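Etornam Sarpong would like it known that he doesn't hate fonts. He hates what people do with them at the bottom of a bus timetable.

"There's a size of type that says, we'd like you to catch the bus," he tells me over a pot of tea he has let go cold. "And there's a size that says we were told to print this. You can feel the difference from across the road, mostly because from across the road you can't read the second one."

Sarpong has spent eleven years rewriting public notices: pool closures, bin days, the laminated sheet taped to the lift. His one-man business, Flenden, works out of a spare room, and its output is the sort of writing most of us only read when something has gone wrong. He has just finished the largest job of his life, a full rewrite of the letters sent out by the Wumbei water service, 683 of them, several of which turned out to be the same letter wearing different hats.

"I found one that began 'Further to our previous correspondence' and it was the first letter in the series," he says. "There was no previous correspondence. People were ringing up in a panic, looking for a letter that didn't exist. The phone staff had a script for it. They had a script, and it was quite a good script, and it had never crossed anyone's mind to change the letter."

I ask how that happens. He shrugs and says it happens the way a garage fills up. Someone adds a sentence after a complaint, someone else adds another after a legal scare, and the person who knew why either of them was there has moved to the coast. The longest letter he was handed ran to 1237 words. It was telling people their meter would be read on a Thursday.

His version is 175 words, which he still considers baggy.

"I wanted it under 100. They wanted a paragraph on the history of metering. We met in the middle, in the sense that I lost."

He tests everything out loud. If he runs out of breath before the full stop, the sentence is broken up. If he hears himself putting on a voice (he does the voice for me, a sort of drowsy magistrate) it comes out altogether. His neighbours have grown used to hearing about overdue accounts through the wall. One of them, he claims, paid hers.

There's a school of thought that plain writing is dull writing, and Sarpong has met most of its graduates. An engineer once told him that a shorter letter would make the organisation look as though it didn't know very much. He took that one home and thought about it for a week, and he has some sympathy for it now. Long words are a kind of uniform. Take them away and people feel they've turned up to work in their pyjamas.
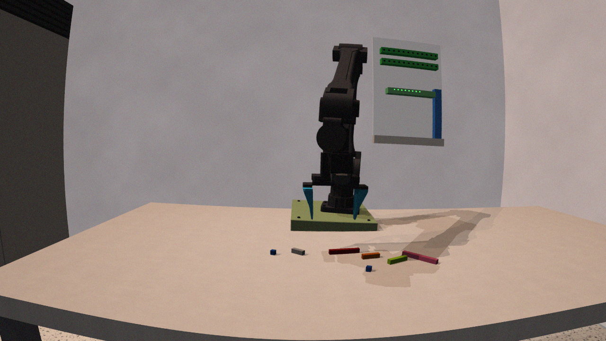 Varkholm, who sat through two of the Wumbei workshops, remembers it less kindly and says the real fight was over the word "please", with one camp wanting it in every sentence and the other regarding it as a sign of weakness, and the whole of a Friday afternoon went on it.

Sarpong laughs when I pass this on. "Friday and some of Monday. I'm for one 'please' per page. More than that and you sound like you've broken something."

He is harder on apologies. "We apologise for any inconvenience" is, in his view, the most useless sentence in the language, a sorry that hasn't bothered to find out what it did. If the water's off until four, say it's off until four and tell people to fill the kettle. He managed to get the kettle into three letters. It was removed from two.

Next comes a set of notices for Fetora, a retirement village whose rules about barbecues go on for nine pages. He has read them twice and still couldn't tell me whether sausages are allowed. He's been given until August, and he has asked to meet the residents before he meets the managers, a request that was described to him as "unusual".

"They're the ones with the sausages," he says.

Does he ever get thanked? He thinks about it. The water service sent him a card. A man wrote in to say that he'd understood his bill for the first time and was now furious about it. Sarpong has that letter pinned above his desk, next to a pool sign he took down himself, with permission, because it asked patrons to "refrain from aquatic entry".

At the door he stops me to ask how long this piece is going to be. I tell him my editor wants a good page. He looks at me for a while.

"You could do it in 200 words," he says.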